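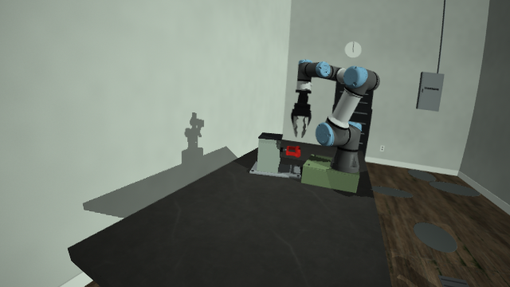
Support asks whether the demo cell was reloaded between groups or just reset, and says the reset button in Hirov leaves the gripper parameters wherever the last person put them.

Just reset! Every single time, all day, so I guess that's strike one for me. But let me add what I've got, because I don't think it explains everything.

Ticket: Hirov viewer, gripper won't pick up red part after visitor session
Status: open
Opened: Friday, January 14, 2022
Site: Fluvidby, demo room
Priority: normal (high if it's still doing it by the March open day, please)

We had the Espiritu folks over for a visit and I was running the pick demo on the simulated cell, the one with the blue-capped arm and the red piece by the upright block. The first 2 groups went great. People love it, they always want to drive the arm themselves, and I let them (I know, I know). Then with group 3 the arm came down, the fingers closed, and they went right through the red part like it was fog. The arm went back up with nothing in the gripper. Somebody clapped anyway, bless them.

Things I tried, in the order I tried them:

Reset. Same thing.

Slowed the approach way down. Same thing, just slower and more embarrassing.

Swapped to the Dorow gripper profile, which is what we used last fall. It grabbed the part once, dropped it over the green box, then never grabbed it again.

Turned shadows off in case the laptop was choking. Prettier frame rate, no pick.

Looked in the log and there's a contact warning in there 63 times. The whole file is 1,700 lines so I attached it instead of pasting it. The warnings all come after a visitor opened the side menu, and I didn't see what they clicked.

Update: did a full reload like you said, default profile, no visitors. It picks fine. So the reset thing is real, but I still want to know why Dorow dropped the part, and whether I can lock that side menu before the next crowd comes in. Leaving the ticket open for those.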